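3.2 How the cloth starts out

Of all the household objects in our study, the small square cloth turned out to be the one we enjoyed most. A cup has one shape all day long. A cloth has a new one every time somebody lets go of it, and getting from any of those shapes to a neat, flat square is a lovely little problem. We sorted the 109 starting shapes by eye into 2 broad groups, which we call strips and bundles.

A strip is long and narrow, with its layers lying more or less along one line. Strips look tidy, and that is what makes them tricky! The outer fold can hide a free edge, so the first job is to work out which layer is on top and pinch only that one.

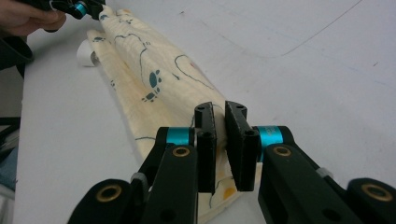
We scored a pinch as clean when it lifted one layer and left the others on the table. Soft, thin cloth helps the eye, as the layers open slightly at the ends of a strip, but it also slides on a smooth surface. Earlier notes from the Plundow folding sessions treat strips as "nearly folded" and skip over them. We would give them much more attention - a strip that is opened from the wrong layer quickly becomes a bundle.

Bundles are the shapes most people picture when they think of laundry. They have twists, lumps and tucked-in corners, and usually at least one flap lying free. The flap is a gift. A hem is easy to follow with the eye, and following it tends to lead to a corner.

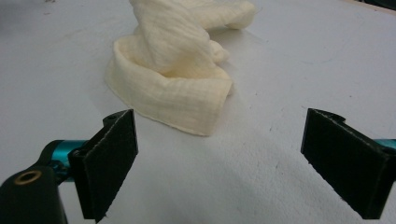 Pulling on the twisted part first was the most common mistake in our September trials. It feels natural, but it tightens the twist and draws the flap back under. Starting from the hem and moving outward took more patience and gave far nicer results. The same advice appears in the Bright home-care handbook, where it is offered for napkins, and we were delighted to see how well it carries over.

3.3 When is a cloth flat?

We call a cloth flat when all its corners are showing and no part of it lies doubled over. A small turned-up bit of label does not count against it. Light wrinkles are fine too. 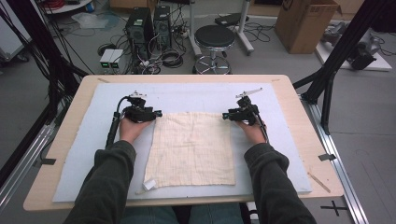

Figure 3. A square cloth laid flat, with a hand-held gripper at each of its upper corners.

Working from 2 corners at once has a wonderful side effect: a gentle pull between them straightens the whole edge, and the rest of the cloth tends to follow. The Kusov scale, which we used for the final score, looks only at the outline, so we added a separate mark for wrinkles inside it. Section 4 reports both.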